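Laundry grippers told to let go

Jarneo has paused work on its Otari laundry trial after a pair of handheld grippers developed an unhelpful attachment to clothing. According to a notice dated April 15, 2020, the jaws closed on command but were slow to open in 2 of 509 folding sessions, leaving operators to negotiate with a shirt.

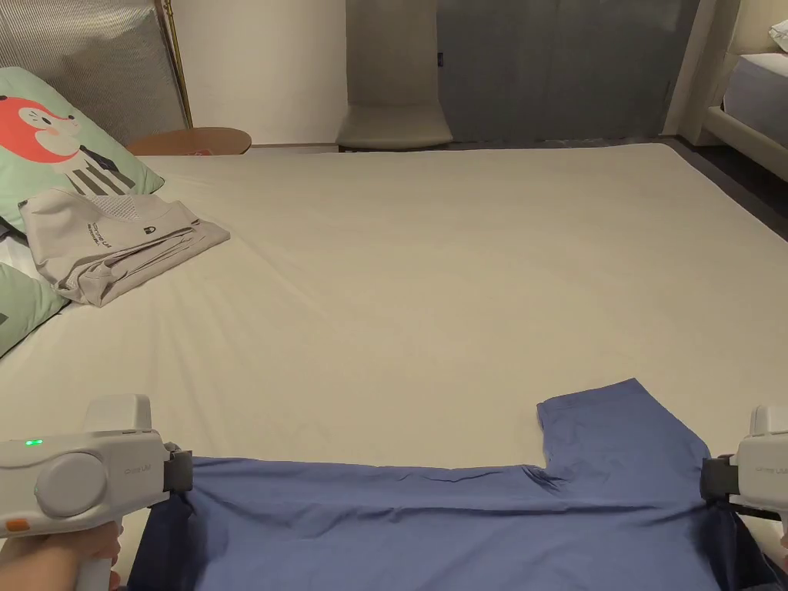
No one was hurt, though one sleeve now reaches places it did not reach before. Christos Triantafyllou, the trial's safety lead, blames a sticking return spring and wants it replaced in every unit after around 400 closures. The original manual promised 1,000.

Folding resumes once the new springs are in – by hand until then, a method Triantafyllou describes as "mature technology."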